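Good evening from Sarkby. I want to write some posts about paving, please be patient with me. I will number them so you don't lose the order.

1/ Many of you asked me why I speak so much about street bricks. The short reason is that I walk on them every day to work, and for eight years I also laid them. My knees remember this very well.

2/ When I came here I did not know the word "paver." I said "floor stone" and the people at the building store were kind to me. Zachary Lemieux, my first boss, wrote the word on a piece of cardboard and I kept it in my jacket the whole winter.

3/ A brick street has two different lives. One is the pattern, which everybody can see. The other is the sand and gravel under it, which you learn about only when it is wrong.

4/ About the pattern first. If you put rectangular bricks in straight rows, the car wheels push them always in the same direction. After some years the rows start to look like waves. In a herringbone each brick is holding its neighbor, so the push is divided between many.

5/ Basket weave is easier to lay and I find it very pretty, but I would use it more for a yard or a path. Some streets have both, and then you should look where one meets the other. This is where a lazy worker cuts small triangles. Small triangles break first.

6/ My favorite street for explaining this is a narrow one, with houses and carports on the left and a long tall wall on the right. Gray bricks from end to end.

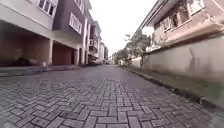
Drumlow Street Walkers, paving and sidewalks group

7/ Look at the joints close to you. They are clear and you can follow them with your eyes from brick to brick. For me a clear joint is like good handwriting.

8/ The color is gray with a little blue in it, and between the bricks there are darker patches. When I see darker patches on any street I come back on another day and compare. If they stay in the same place, I want to know what the sand is doing there.

9/ Notice also that the street goes up gently. On a slope you begin to lay from the low end and work toward the high end. I did it the opposite way one time, on a driveway in Bouchard, and I took out all of it again on Saturday without pay.

10/ On the left there is a low sidewalk with a curb. People think a curb is only for feet and wheels. It is also the edge that keeps the bricks from going for a walk. Without a strong edge the joints open, the sand leaves, and the bricks begin to move when you step on them.

11/ Carports make more work for the paver. A car that turns in and out twists its wheels on the same few bricks each day. In front of a carport I always check with my shoe if something rocks.

12/ A long wall is a different question. Rain that falls near a wall wants to stay near the wall. If the street leans a little bit away from it, you have peace. If it leans toward it, you have moss and angry letters.

13/ Somebody asked in my messages how to repair one sunken brick at home. You need two flat screwdrivers, a bucket of clean sharp sand, a rubber hammer and a broom. Lift the brick straight up, do not twist. Add sand, make it flat with a piece of wood, put the brick back a little too high and tap it down.

14/ Then sweep dry sand in the joints. Sweep, wait for some days, sweep again. Please do not wash it with a strong hose in the first week. My neighbor did this and all the sand went to the drain.

15/ If more than one brick is low in the same place, don't only add sand on the top. Lift all of them and look at the gravel. Maybe a pipe is leaking or maybe somebody dug there and did not press the soil enough.

16/ Gintarė Lapiņa from our group is making a list of streets for the next walk, in May. If you know a street with old bricks, or with a bad repair that we can learn from, write the name under this post. She prefers short streets, I prefer hills, so we will see.

17/ Bring shoes with a thin sole if you have them. You feel a loose brick much better.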